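Started on the key drawer on Saturday. Posting as I go so I remember what I decided.

**1/** The drawer is in the hall, under the phone shelf. Every key that has come into this house since we moved in has gone in there and very few have come out. My aunt's keys went in too when we cleared her place in August.

**2/** Rules I'm using. If it opens something we own, it gets a tag. If it belongs to somebody else, it goes back to them. If I can't place it after trying it in every lock, it goes in a jar for the scrap metal bin at the transfer station.

**3/** Tipped everything out in one go. I thought about taking them out one at a time but you end up putting half of them back. With a pile you have to deal with it.

**4/** First pass is by type. House door keys together, padlock keys together, car keys, then the little flat ones for suitcases and cash boxes and filing cabinets. The little ones are the worst. They all look alike and half of them will turn in each other's locks. 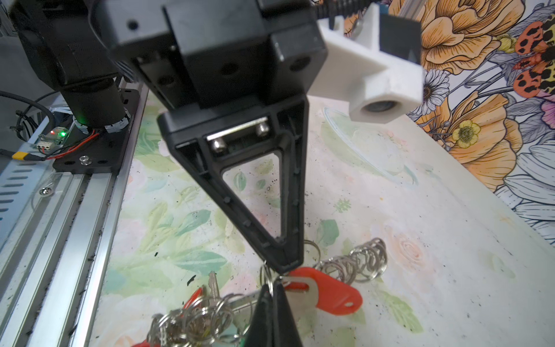
Posted by **Innes Carnegie** · Saturday, 2:40 pm · 4 replies

**5/** Still a pile. I stopped for lunch and came back to it.

**6/** Went around the house with the door keys first. Front door, back door, side door of the garage. The garage one was a surprise. I've been going in through the big door for two years because I thought we never got a key for the side one.

**7/** It's stiff. Used a bit of graphite in the lock. Don't use cooking oil, which is what I did on the shed, and now the shed lock has grit in it.

**8/** Keys that belong to other people so far: Rhona Niven's front door (from when I fed the cat), and one for Carol Parsons, who has since changed her locks but says she wants it back anyway. Texted both. Rhona is coming by tomorrow to get hers.

**9/** A few people asked about tags. I've used the paper ones with the metal rim and the ink rubs off if they live in a pocket. For keys that stay on a hook they're fine. For anything you carry I'd get the plastic kind with a window and write the label in pencil.

**10/** Do not write your address on a key tag. I write what it opens in a way that makes sense to us. "Side" is enough. "Blue box" is enough.

**11/** Padlocks next. I brought every padlock I could find to the table, open or shut, and tried the keys in them one after another. Three padlocks are locked and have no key at all. One of those is on the old toolbox, so that'll have to be cut off at some point.

**12/** Minoru Tsuji asked why I don't just take the unknown ones to a locksmith. I did ask once, at the counter at Boutros where I get copies made. They can tell you what sort of lock a key is likely to fit, which helps a little. They can't tell you where the lock is.

**13/** If you're getting copies made, make them from the original and not from a copy. Our back door key was a copy of a copy and you had to pull it out a hair before it would turn. New one from the original works the way it should.

**14/** Car keys: we no longer own any of the cars. Took the batteries out of the fobs and put those with the other dead batteries for recycling. The plain ones went in the jar.

**15/** My aunt's keys I'm keeping on their own ring for now. The house is sold and the new owners had the locks done, so they don't open anything. Agnes Moffat thinks one of them is for the desk, and my cousin has the desk. I'll send that one to him and see.

**16/** Where things are going: hooks inside the hall closet door, at a height I can see without bending down. Everyday keys on the top row, spares underneath. The suitcase keys are taped inside the suitcases they fit, which I should have done years ago.

**17/** Left to do: the filing cabinet, the bike lock in the basement, and the mailbox spare, which I know was in the drawer last winter and haven't come across yet.

**18/** Drawer is wiped out and has the takeout menus and a flashlight in it. Will post again when I've done the basement.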